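Home | Guides | Laundry | Section 3 | Contact

Print this page | E-mail this page

Reading time: 3 min

Section 3. Sorting and pairing socks at the table

From the Prosari Home Laundry Guide, sheet 213. Notes by Zoriana Kobzar, updated October.

Do this after section 2 (shirts and flat items), not before. Socks go last. You need one clear stretch of table, as long as your arm, and a basket. That's it.

Set-up

1. Wipe the table. Let it dry. Damp table = damp socks, and you'll be back at the rack.

2. Push cups, bowls and bottles to the far edge. Caps on. Anything open goes to the kitchen.

3. Basket on your right, handle side facing you. Left-handed, swap it over. The Prendimberg basket (part 1651) fits most tables, any rigid plastic one will do.

4. Shirts and cloths still waiting: keep at one side, near the front. Don't pile them on the socks.

CAUTION: Drinks with loose caps near clean laundry. Check them. Cola does not come out of light socks easily.

Laying out

5. Take one sock from the pile. One. Put it down sideways in front of you, toe to one side, cuff to the other.

6. Hold the toe end, hold the cuff end, pull gently till it lies straight. Heel should sit flat with no twist in the leg. If it's twisted, let go of the cuff, turn it, try agian.

7. Next sock goes above the first, same direction. Leave it bent for now if it lands bent, you straighten it when its turn comes.

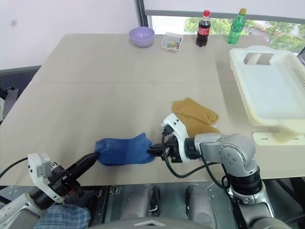 Fig. 3-1. Blue sock stretched flat, toe at right. Yellow sock waiting, basket at right.

8. Keep going till all the socks are out. Run out of table? Pair what you have, clear, carry on.

Pairing

9. Match by color first, then length, then the knit at the cuff. Dark blue and black look the same at 9 in the evening. Use a lamp or wait for morning.

10. Lay the second sock right on top of the first. Toe on toe, cuff on cuff.

11. Fold in half, toe to cuff. Thick socks: one fold only. Thin ones: fold again in thirds.

12. Into the basket, folded edge up. Heavy pairs at the bottom.

NOTE: No rolling, no balling, no turning one cuff over the other. Stretches the elastic. Older Vasylenko sheets say to ball them, ignore that.

Singles

13. No match? Don't fold it. Lay it flat on top of the basket so it gets seen.

14. Check inside pillowcases, sleeves and the washer drum. Still nothing, put it in the singles bag and look again after the next wash.

CAUTION: Small parts on the table (beads, buttons, game pieces) go in a container before you start. They get into toes and then into the washer.

When done, basket goes straight to the drawers. Don't leave it over night on the table, someone will want breakfast there.

Drawer layout is in section 4. Spare baskets and singles bags: Noltinmont order desk, quote list no. 3071.

Print this page | E-mail this page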